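She has one bag packed and the other one open on the floor. Training camp with Lastelance starts in July, and the backup point guard is talking fast. No name, she says. Team hasn't announced it yet.

So, the knee. "Fine. Next question." Laughs. Then answers anyway. She missed a whole season, did her rehab at home, shot alone in a church gym with one good rim. "I took 500 shots a day. Some days I made like, none of the first ten. You just keep going."

Vetix cut her while she was still on crutches. Phone call, two minutes. Does she hold a grudge? "Oh yeah. Big one. I know when we play them — I circled it."
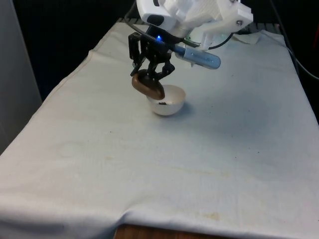

"And my mom circled it too, on the kitchen calender, in red." Mom is driving up for that one. Dad hates the highway, so he's listening on the radio.

What she wants this year is minutes. Fifteen a night, maybe more if the starter gets in foul trouble. She's watched every Lastelance game from last season, twice, mostly for the pick and roll. "They go left too much. I told coach that in my first meeting. Probly dumb."

Coach's reply? "He wrote it down."

Best crowd she ever played for: 3000, college, a loss. Worst: 283, and she had her career high. She still has the ticket stub from that one, taped inside her locker door. It's coming with her in the second bag.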